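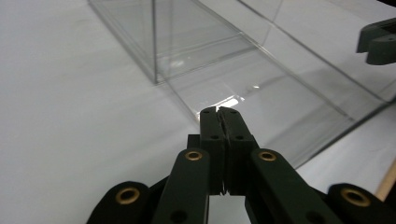

Keep the Boring Stuff
by Loubna Bouazza

Home | Opinion | Archive | About
Print this page | E-mail to a friend

My sister wants me to throw out my recipe cards. All 1,338 of them! She has an app (of course she does) and she says I could have the whole lot on my phone by June if I'd just sit down with her and start scanning.

I don't want to. Half of those cards are no good as recipes. There are 57 for potato soup and I make one of them, and not very often. But my aunt wrote "too salty, Krishnan loved it" across the back of number six, and I like running into that when I'm hunting for pie crust.

Searching is fine when you know what you want. Most evenings I have no idea what I want, so I flip through the drawer until something sounds good - and along the way I get the old grocery lists, the phone numbers, a bus schedule for Sondon. A scanner would skip all of that, and so would my sister.

She can have the duplicates. The rest stay in the kitchen.

We use cookies to improve your visit. OK | Learn more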